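Verel Cell Practice Forum
Guidance and Standards — Bimanual Tabletop Cells
Posted in January by Benedicta Darko, practice coordinator

Draft clause 4: tending of paper bags in two-arm cells

Benedicta Darko wrote:

Members are invited to comment on the draft wording of clause 4 before it is submitted to the Verel working group. The clause applies to unpacking and packing tasks in which a handled paper bag stands on the work surface within reach of both arms. The present text reads as follows:

"4.1 The bag shall be placed upright on one half of the surface before motion is enabled. 4.2 The remaining half shall be kept clear as a set-down area. 4.3 An arm with no assigned task shall hold position with its gripper away from the bag opening. 4.4 Cables shall be fastened to the arm links at intervals that prevent a free loop from reaching the work items."
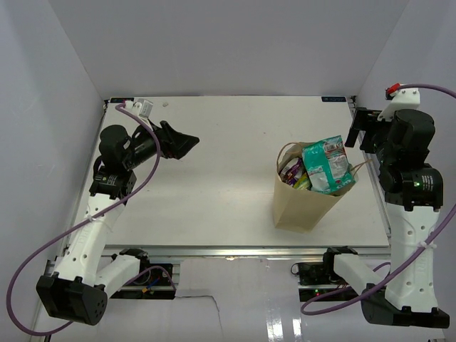
Start condition under 4.1 and 4.2: filled bag on the right half, remainder of the surface clear of goods.

Comments on 4.3 and 4.4 are particularly welcome, as the previous round produced few.

Osamu Arai wrote:

I support 4.1 and 4.2 as written. With respect to 4.4, I would ask the drafters to state a figure. "At intervals that prevent" leaves the matter to the judgment of whoever assembled the cell, and an auditor will have nothing to measure against. Our site procedure at Brulley requires a tie every 185 mm along any link longer than the gripper, and a check of each tie at the start of the shift.

Celina Mazurek wrote:

I must disagree with Mr. Arai. A fixed spacing suits the arms in use at Brulley and may not suit others. A wrist needs slack in order to rotate, and too many ties will transfer the strain to the connector. We replaced 14 camera cables at Shakya under a spacing rule of that kind before it was withdrawn. The requirement should concern where the cable can go when the arm is at full reach. The distance between ties is a means to that end and belongs in the notes.

Osamu Arai wrote:

The experience at Shakya is noted. I would accept a full-reach test in place of a spacing figure, provided that the test is written down and the result is recorded. The test should be performed with a bag in position. An arm standing behind a bag will often carry its cable across the front of it, and a check made on a bare surface will not reveal this. 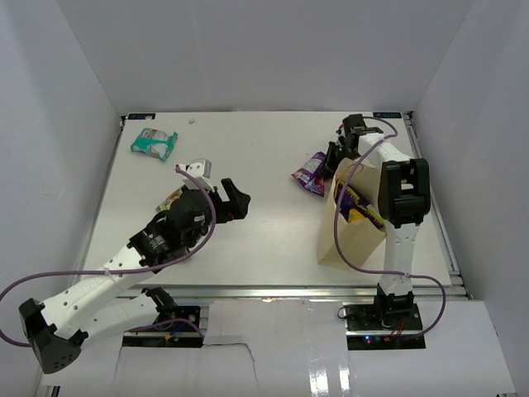
I would further propose that the handles be named in the clause. A paper handle that stands up from the opening is a snag point for a cable as well as for a finger, and the draft is silent on both.

Edgars Kairys wrote:

On 4.2, the words "kept clear" require a limit in time. Once goods have been set down the area is no longer clear, and a strict reader could find every unpacking task in breach after the first item. I suggest "clear at the start of the task." I also suggest a rule that set-down items be spaced so that the gripper can open fully beside each one. Plastic snack packets do not keep their shape, and their outlines should be measured as they lie.

Celina Mazurek wrote:

Agreed on the first point. On the second, I consider the spacing of items to be a matter of task design and outside the scope of a safety clause. The Plallix guide already covers it at length.

Edgars Kairys wrote:

The Plallix guide is advisory, and three of the sites I visit have never opened it. I would prefer to see one sentence here, even if it only refers the reader to the guide.

Chiyo Ishida wrote:

May I raise 4.3? "Away from the bag opening" can be read to permit a gripper directly above the bag, so long as it is not inside. My operators have read it both ways. A minimum clearance of 10 cm in any direction would settle the question for an idle arm. An arm that is assigned to the bag should be exempt, and the clause should say so.

Benedicta Darko wrote:

Thank you. The following changes will be carried into the next draft: 4.2 will read "clear at the start of the task"; 4.3 will include Ms. Ishida's clearance and the exemption; 4.4 will refer to a recorded full-reach test with a bag in position, and will mention handles. Mr. Kairys's proposal on item spacing remains open — members who hold a view should state it in this thread before the draft closes at the end of the month.

Osamu Arai wrote:

For the record, I support Mr. Kairys on item spacing.

Contact the forum office | © Verel Cell Practice Forum | Back to top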